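4. Recording your first Sarkness session

This is the fun part! Once both hand-held grippers are paired, you can collect demonstrations that the Bostley policy learns from directly, with no robot in the room. Our July study used 406 of them for the bin task, and the trained policy finished 110 out of 125 test runs.

1. Set the bin on the table and stand the bottle upright in it.
2. Hold one gripper in each hand and let the cables hang clear of your wrists.
3. Open both sets of jaws and hold still for 2 seconds. The Galtex recorder uses this pause to line up the two motion tracks.
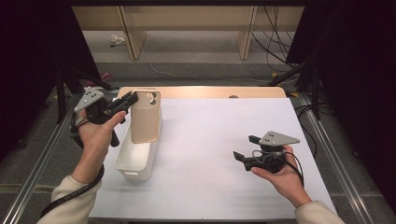

4. Move in at an easy, natural speed. Small corrections are welcome — the policy picks up a surprising amount from them.
5. Lift the bottle out, put it down on the tabletop, and open the jaws fully before you back away.
6. Press Save, or Discard if a cable snagged.

Note: Change the starting position of the bin between takes. We saw the biggest jump in the Pillai score from this one habit, and it's well worth the extra minute.

Caution: Keep fingers out of the jaws while the recorder is calibrating.

When your takes are saved, go to section 5 to check the tracks.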